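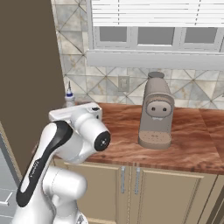
Figure 1. Manipulator and coffee machine in the rendered kitchen, Homville task suite.

Lecture 9: Scene Randomization and Policy Evaluation in Simulated Kitchens

Course notes, revised 2023-01-19

1. Purpose of the lecture

The previous lecture treated imitation learning as supervised regression from observations to actions. That view leaves open how a trained policy should be scored. Validation loss on held-out demonstrations is cheap to compute and is a poor predictor of task success, as small action errors move the arm into states the demonstrations never visited. The standard remedy is to run the policy in closed loop and count successes. On hardware this is slow, and the starting conditions are hard to repeat. In simulation it is fast and repeatable, but the score applies to the simulator only.

These notes cover the evaluation protocol used in the Homville suite and the results obtained with two policies, Sosten and Campbell. Sosten predicts a single end-effector action at each step. Campbell predicts a short chunk of actions and executes part of it before predicting again. Both take RGB images and joint positions as input. Neither receives object poses.

2. Scene generation

A Homville scene is built from a floor plan, a material set and an object set. The floor plan fixes the cabinets, counters, windows and large appliances. The material set assigns textures to counters, walls and floors. The object set places movable items on supporting surfaces. Each part has its own random seed, so one may be held fixed while the others change.

Object placement uses rejection sampling. A candidate pose is drawn on the support surface, the physics engine is stepped until velocities fall below a threshold, and the pose is rejected if the object has left its region or penetrates another body. Sinks need separate treatment: the support surface has several levels, and a region defined only by its outline will accept poses that straddle two of them.
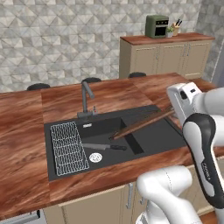
Thin objects account for a large share of the difficulty in contact simulation. A small error in finger closure that would be harmless on a mug is comparable to the full width of a utensil, and a grasp near one end produces a torque that the finger friction must resist. With the chopsticks gripped by their thicker ends and the tips reaching out over the sink, most of the length is unsupported, and any slip at the fingers is magnified at the tips. The suite therefore uses a smaller physics time step for this object class. Students who change the step size should rerun the settling test in Section 2 before collecting data.

3. Evaluation protocol

The training set contains 1,850 demonstrations. Evaluation uses 119 scene configurations, none of which shares a material seed or an object seed with the training set. Floor plans are shared.

Each configuration is run once per policy with a fixed initial joint state. A rollout ends when the success condition holds for 80 consecutive control steps, or when the step limit is reached. The holding requirement removes false positives in which an object passes through the goal region while falling or being carried.

Success is computed from simulator state and never from images. For placement tasks the condition has two terms: the object pose lies inside the goal region, and the gripper is not in contact with the object. Early versions of the suite omitted the second term. Policies that carried the object to the goal and never opened the fingers were scored as successful.

4. Results

Campbell succeeded more often than Sosten on placement tasks. The difference was largest for elongated objects and small for compact ones. Replacing the material seed alone lowered both scores. Replacing the object seed alone lowered Sosten far more than Campbell.

The paired design matters here. Both policies see the same configurations, so the comparison should be made on the configurations where the outcomes differ. McNemar's test is appropriate. Two independent confidence intervals discard the pairing and will usually be wider than necessary.

Failures were sorted by the first phase that went wrong: reach, grasp, transport or release. Transport failures of flat objects, such as a cutting board hanging in mid-air at a tilt, should be checked against the contact log before being assigned to the policy. Some of them are solver failures, and retraining will not remove them.

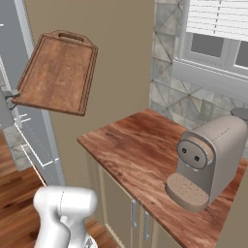 5. Exercises

5.1 Write the success condition for placing an object in a sink basin. State which simulator quantities it reads.

5.2 Using the rollout table in the Grastley directory, compute the paired comparison described in Section 4. Report the number of discordant configurations.

5.3 Remove the holding requirement and rescore the same rollouts. List the configurations whose outcome changes and give the phase in which each one ended.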